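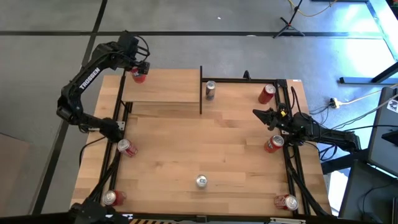 Butcher block top keeps getting rough after oiling

Posted Aug 14, 2023 in Wood Finishing

I have a 60 inch butcher block top in a light-colored wood. I sanded it to 120 grit, wiped it down and put on two coats of Holtora hard oil. Both times the surface felt fuzzy the next day, mostly along the glue lines between strips. Do I need to strip it and start over, or can I sand between coats? The can says nothing about grit.

Fullik

No stripping needed. The fuzz is raised grain. Let the oil cure for a full week, then sand lightly with 320 by hand, going with the strips. Vacuum, wipe with a barely damp cloth, let it dry overnight and sand once more. Apply a thin coat and wipe off all excess after 15 minutes. For the next top, go to 180 before the first coat. 120 leaves scratches that hold oil unevenly.

Don't sand to 2,000. Past 220 on bare wood you close the surface and the oil stays on top.

kurnmont486

just use varnish, I never had this problem with varnish

Rondonuwu

Agree with Fullik on the grit. Also check the underside. If it was left bare, the top takes on moisture from one face only and will cup by September. One coat below is enough. Lay used oil rags flat outdoors to dry, as they can self-heat in a pile.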